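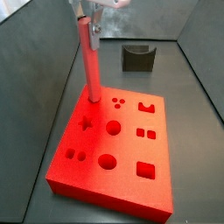
Yến Đoàn wrote that the walking instructions were the part she went back to most, and could they please be kept in the teacher's own order, with the pauses left in, even where the pauses look silly on the page? They are in the teacher's own order now, pauses and all, and I'm grateful for the push.

Jandolard Talks, a reading collection
README and data card
Last revised 2018-08-20

What you have downloaded

Jandolard Talks is a set of plain text transcripts of meditation talks given in the evening at the Fullska retreat house, along with the short guided sittings that usually came before them. There are over 70 talks. Most are on everyday practice: how to sit when your knees complain, what to do with anger in the kitchen, how to start again after you have let the whole thing slide for a season. A smaller part goes into the loving-kindness verses, line by line, and those are the ones I'd give to a friend who has never sat before.

I began typing them up for my own use one December, when the house was closed and I missed the sound of somebody talking slowly. Then people asked for copies, and the copies started to differ from each other, and it seemed kinder to everyone to put them in one place and say plainly what was in them.

How the files are laid out

Each talk is one file. The folder called sittings holds the guided meditations, the folder called talks holds the talks, and the folder called verses holds the chanted pieces with the English underneath. File names begin with the retreat number and then a few words from the title, so you can usually find what you want by looking (I do, anyway, and I have a terrible memory for numbers).

At the top of every file you'll find these fields:

title: as the teacher gave it, or the first few words if there was no title
retreat: a number from 1 to 8
speaker: T for the teacher, Q for someone asking from the floor
checked: yes, if a second person has listened through against the recording
terms: any Pali words used, in the spelling from the glossary
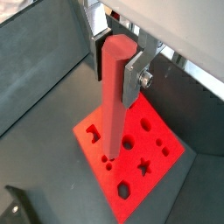
The spelling in the glossary follows the Tedov word list, which leaves the marks over long vowels in place. If your reader shows little boxes where those letters should be, try opening the file again as UTF-8 before writing to me. I have kept metta, dukkha and sangha in their usual plain forms in the titles, so that searching for them works the way you'd expect, and the fuller spellings are saved for the body of the talk.

How the transcripts were made

Everything was typed by ear. I listened to a short stretch, typed it, and played it again. Coughs, chairs and the rain on the porch roof are left out. Silences are kept when they belong to the teaching, and they are written as [pause] or, for the long ones in the guided sittings, [long pause]. I haven't tried to time them. Where I couldn't catch a word I put [unclear], and I would much rather you see that than a good guess of mine passed off as something the teacher said.

Repetition has been kept too. A teacher will say "just come back to the breath" over and over, and on paper it can look like a mistake. Please don't tidy it if you're making your own copies for a group.

Questions from the floor are included only when the person agreed. Names, towns and family details have been taken out of them. In 2 of the talks the question was too personal to keep at all, so the answer stands alone and reads a bit oddly at the start.

Languages

The talks are in English. Four of the verse files also carry a Vietnamese version from the Đinh booklet, the one with the blue thread binding that used to be on the shelf by the shoe rack. I don't read Vietnamese well enough to check these by myself, and they are marked checked: no until somebody does.

What it's good for, and where it falls short

People have used these files for reading aloud at a weekly sitting, for private study, and for making large-print sheets. They would also suit anyone looking at how meditation is taught in ordinary spoken English. They are a poor source for what a sutta says word for word, as the teacher quoted from memory and often shortened things. The early retreats were recorded from the back of the hall, and those files have more gaps in them than I would like.

Please don't treat the talks as medical advice. If sitting makes you feel worse and worse, stop and speak to a person.

Sharing

Copy and print them freely, and don't sell them. If you change the wording, say so at the top of the file.

Corrections

Send the file name, the line as it stands, and the line as you think it should be. I answer slowly in the weeks around a retreat. The next batch to be checked is the verses folder, starting with the evening dedication.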